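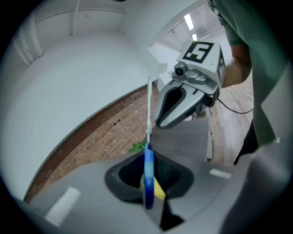
青い柄と白く細い軸をもつ用具

レルヴィル文学館 訪問報告

本学文学研究所は、2020年12月17日、レルヴィル文学館を訪問し、同館が主催する招聘作家講座の初回を聴講するとともに、収蔵庫および閲覧室の見学を行った。以下、その概要を報告する。

1.訪問の経緯
レルヴィル文学館は、詩人ヴロフの旧蔵書を母体として設立された施設である。本研究所とは翻訳資料の相互貸借を通じて交流があり、このたび新講座の開設にあたって招待を受けた。当方からは所長以下、研究員と大学院生が参加した。

2.講座について
講座は毎年一名の作家を招き、講演と少人数の演習を組み合わせて行うものである。初回の講師には小説家のヤネス・ベタンクール氏が迎えられた。会場の講堂は95席で、開演前に満席となり、後方に立って聴く来場者も見られた。

ベタンクール氏は「書き直しの時間」と題し、長編『タヌイ』の成立過程について70分にわたり講演した。同作は当初、河口の町に暮らす姉妹の往復書簡として構想されたが、第二稿で妹の手紙がすべて削除され、姉の返信のみが残された。氏は初稿と決定稿の冒頭を続けて朗読し、読者が失われた手紙の内容を推し量りながら読み進める構造になったことを説明した。また、削除した手紙は現在も手元に保管しており、公刊の予定はないと述べた。

質疑では、書簡体小説の伝統との関係、方言表記の扱い、翻訳者との協議の進め方などが取り上げられた。方言表記については、地の文では標準的な綴りを用い、手紙の中に限って音に近い綴りを採ったとのことである。本研究所の大学院生からは、章題を付さなかった理由について質問があり、氏は、手紙には題がないものだと簡潔に答えた。

3.収蔵庫および閲覧室の見学
講演後、同館資料課長のショチトル・ビジャセニョール氏の案内により、館内を見学した。収蔵庫は2室からなり、一方に草稿と書簡、他方に初版本と雑誌を収めている。ヴロフの創作ノートは59冊が確認されており、そのうち初期のものについては翻刻が完了している。後期のノートは鉛筆による書き込みが多く、判読作業が続いている。

今回は特に、文芸誌『トリルキク』の編集資料を閲覧する機会を得た。校正刷には編集者と執筆者双方の書き込みが残り、句読点一つをめぐるやりとりが数葉に及ぶ例もあった。同誌は本研究所にも一部の号を所蔵しているが、欠号が多く、今回の閲覧により目次の空白を埋めることができた。閲覧室では複写申請の手続についても説明を受けた。草稿類の複写は原則として認められず、筆写のみが可能である。雑誌については、著作権の保護期間を確認したうえで申請を受け付けている。

4.協議事項
見学終了後、ビジャセニョール氏と今後の協力について協議を行い、次の事項を確認した。

・『トリルキク』総目次の作成にあたり、双方が所蔵号の書誌情報を交換すること
・ベタンクール氏の講演録の邦訳について、本研究所が訳稿を準備し、著者の校閲を経て紀要に掲載する方向で調整すること
・大学院生の短期閲覧について、受入条件を文学館側が文書で示すこと

このうち書誌情報の交換については、1月より作業を開始する。担当は本研究所資料室とし、進捗は研究所会議において報告する。

5.所見
同館の講座は、講演に先立って参加者に作品の抜粋を配布し、演習では草稿の複製を用いるなど、収蔵資料と催事とを緊密に結びつけている。本研究所の公開講座は講演のみで完結する形が続いており、資料展示との連携について検討の余地がある。また、閲覧者に対する事前の聞き取りが丁寧に行われている点は、当資料室の利用案内を改める際に参考としたい。

訪問にあたり格別のご配慮を賜ったレルヴィル文学館の皆様に、深く謝意を表する。講演の配布資料は資料室にて閲覧できる。閲覧を希望する者は、所定の用紙により申し込まれたい。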